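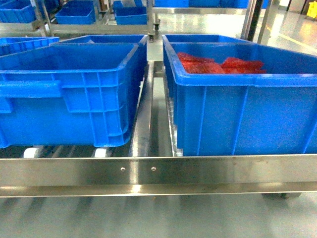 Two blue crates on the roller cart, one per lane. The right one has red material in it.

How to set up a two-lane roller cart for crates

In our packing room at Zinau we use steel carts with rollers on top, so that we do not need to lift full crates between the tables. The cart has two lanes with a rail between them. It is a simple thing, but when I started I made many mistakes with it, and I have seen new people make the same ones. So I wrote down how I do it now. If your cart is a different model, please check the measures first, but the order of work should be the same.

What you need

A roller cart with two lanes
2 plastic crates of the same size
A dry cloth and a second cloth with mild soap and water
A small brush with stiff hair
A wrench that fits the bolts on your cart
Labels or tape, if you mark your crates

Step 1. Park the cart

Put the cart on flat floor and lock the casters. Then push the front rail with your hip, gently. If the cart moves, one of the locks is not fully down. Do this before any crate is on it. Rollers do their job very well, also when you do not want it, and a crate will travel to the low side by itself if the floor is not level.

Step 2. Clean the rollers

Brush between the rollers first and wipe after. If you wipe first, the dust becomes a paste and goes into the ends of the rollers. Short wheels collect more dirt than long rollers, in my experience, and most of it is tape and pieces of string. Turn each wheel with one finger. It should go round easily and stop slowly. When a wheel does not turn, look for a thread around the shaft and cut it with small scissors. Do not put oil. Oil comes on the bottom of the crates and later on everything else.

The steel rail in front can be wiped with the soap cloth and then dried. It will show smudges again after one shift. I clean it on Wednesday and leave it alone on the other days.

Step 3. Check the middle rail and the post

The rail in the middle keeps the crates in their own lanes. Take it with your hand and try to move it left and right. If it is loose, follow it to the back end, where the post stands, and check the bolts there. Tighten them only until they are firm. My colleague Osaze Bassey once tightened ours so hard that the bracket was bent, and for one week the crates on the right side were stopping halfway.

Step 4. Put the first crate

Hold the crate by the long sides, put the back edge on the rollers, and let the front edge down slowly. Keep your fingers out from under the rim. Then push it until it stands straight along the rail.

A crate which stands at an angle looks fine when it is empty, but it is not good to load it like this. The corner can catch on the middle rail when you push, and the weight makes it worse. Straighten it first with two hands, one on each near corner.

Step 5. Put the second crate

Do the same in the other lane. Now move both crates back and forward a little. They should pass each other without touching. Our crates came from Etmont and the older ones from Marciniak, and although the color is almost the same, the rims are not equally wide. If you mix them, test this before you load.

Step 6. Decide which side is for what

We keep one side for empty and one side for work in progress. It is not important which side you choose, but it should be the same on every cart in the room. Soft things like netting, bags and film can go in loose, but press them down below the rim, especially if another crate will be stacked on top later. Pieces that hang over the side go down between the rollers, and then you are back at step 2.

Step 7. Load and move

Put heavy things in the middle of the crate and light things on top. We do not load more than 56 pounds in one crate, which is our own rule for this room. Look at the plate or the manual of your cart for its limit.

When you want to move the whole cart, unlock the casters and walk slowly. Keep one hand on a crate if your cart has no stop at the end of the lane. Over a door threshold, go straight and never at an angle.

If something goes wrong

The crate stops in the middle: look for a blocked wheel, or check if the crate is touching the rail.

The crate rolls back to you: the floor is not level, or a caster is damaged. Turn the cart around and see if it rolls to the same wall.

The crate makes a knocking noise: most often the bottom of the crate has a crack. We had 3 of these in May, all from the batch we got through Fukgate. Turn the crate over under a good light and look along the ribs.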